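Subscribe to our newsletter and get new stories in your inbox. By continuing to browse you accept our use of cookies.

2018-03-10
By the Lu Street Kitchen Diary

I got to the Kullholm paper mill open day twenty minutes late and very damp, having followed the signs for the overflow parking all the way to what I'm fairly sure was a cow pasture. No matter! They had coffee going in the old rag store and a woman at the door was handing out name stickers, and by the time I had mine on straight the first tour was just leaving, so I tagged on the back.

If you don't know Kullholm, it's a small mill on the river below Ellach, and it still makes cotton paper by hand, plus a bit on one little machine out back. I've been buying their seconds for years (I bind notebooks, badly, and seconds suit me fine). The open day is once a year and costs six dollars, and for that you get the tour, a cookie and one sheet of paper you've pulled yourself.

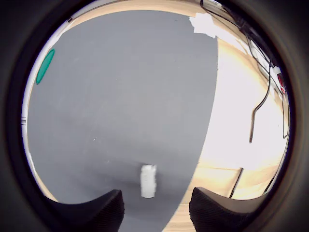 Gray is a much harder color to make than I ever gave it credit for. Our guide spent a good ten minutes on it at the beater, because the mill's slate shade comes from blending dark rag with white rag and adding only a touch of pigment, and every batch wants to drift toward blue or brown. I'd always figured they tipped in a bucket of something. What I like is a plain matte slate, the same all over until you get close, and then there are those tiny white flecks scattered across it. In the paper, the flecks come from bits of white rag that didn't beat down all the way, and apparently some customers send it back over them! I would pay extra. I asked if they'd ever do a batch with more fleck on purpose and the guide wrote it on her hand, so we'll see.

The beater itself is called Tovero, after the town it was bought from, and it's a great big oval tub with a roll going around in it that makes your teeth buzz. You have to shout. A kid in front of me asked how much it holds and the answer was 508 pounds with the water in, which got a very satisfying "whoa" from the whole group.

Then the vat room, my favorite. Warm, wet floor, everybody in rubber aprons. The two vat workers pulled sheets the entire time we stood there and never once looked hurried. On a good day they make 192 sheets between them, and every one gets laid down on felt with this rolling motion of the wrists that looks like nothing at all. I had a go. Mine came out thick at one end and see-through at the other, with a drip right in the middle from my own sleeve. They pressed it anyway and wrote my name on the corner in pencil.

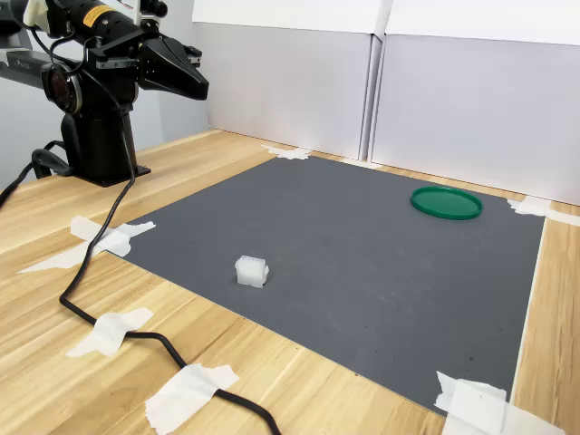
Vol. 6 | Page 14

Lunch was soup from the church ladies in Ellach, split pea, very peppery. I sat next to a couple who had driven three hours to buy watercolor paper and had opinions about every mill between here and the coast. I took notes on a napkin and then used the napkin.

Upstairs is the drying loft, and do go up if your knees allow it, as the stairs are more of a ladder. The shutters run down both sides and they open and close them by hand depending on the weather - somebody has to come in on Sunday mornings just for that. There's room for 600 sheets on the ropes when it's full. It smelled like clean laundry and old barn.

The shop was picked over by two o'clock. I still came home with a bundle of cream seconds, some of the slate with the flecks, and a bag of offcuts I have no use for whatsoever. Cash or check only, by the way, and the nearest machine is back in Ellach.

They're running a weekend class in April if there's enough interest. Bring a spare pair of socks.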